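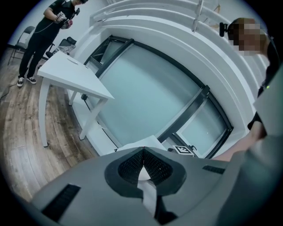 fesska_fan: Don't put curtains on it! Frosted glass already gives you the privacy, and all you'd be doing is eating up that lovely soft light. I had black frames with frosted panes in my last place and I still miss them every single morning.

Posted Apr 5, 2020

sillsitter
OK, but what about at night, with the lamps on? I've been in this apartment 13 days and I'm still going back and forth. I love the window so much (black frames, white walls, what more could a person want) but I keep thinking it needs something soft next to it.

fesska_fan
At night people outside get a blurry shape if you stand right up against the glass. Step back a few feet and you're a smudge. Go out on the sidewalk and have a friend wave at you, it's a fun five minutes.

plainpane
Going to disagree with fesska. Frosted glass looks cold on a gray day, and one sheer panel on each side warms the whole room up. I got mine from Horkham and they hang beautifully, even on a rod I put up crooked the first time. White on white, so you barely notice them until the heat kicks on and they move a little!

sillsitter
Ooh, that's tempting. How did you measure? My tape goes to 116 inches and I ran out of tape.

plainpane
Mark the wall with painter's tape where the first length ends and start again from there. Do it twice. I did it once, hence the crooked rod.

gosura_gal
Can we talk about the sill? A white sill under frosted glass is the best spot in any home for plants. I'd have ferns from one end to the other. Mine face the same kind of milky light and they have gone completely wild since September, I've had to split the big one into 3 pots.

sillsitter
The sill is where everything lands right now, I'm still unpacking. Ferns are a yes though!! Any that can take a radiator nearby?

gosura_gal
Not the maidenhair, it will crisp up on you. Try a rabbit's foot, mine sits in a Gosura planter with a tray of pebbles and it's happy as can be.

fesska_fan
Ferns yes, sheers no. I will not be moved.

plainpane
2,804 posts on this board and you haven't agreed with me in one of them, haha.

fesska_fan
I liked your bath mat!

sillsitter
Plan so far: clear the sill, get one fern, live with the bare glass until the end of the month. If I'm still cold by then I'll order the sheers. Does anybody know what to clean the frosted side with? There's a greasy handprint that only smears.

gosura_gal
Warm water, a drop of dish soap, microfiber cloth. Rinse it and dry it right away or you'll get streaks.

plainpane
Same here, and go easy on the frames. The black ones show every bit of dried soap.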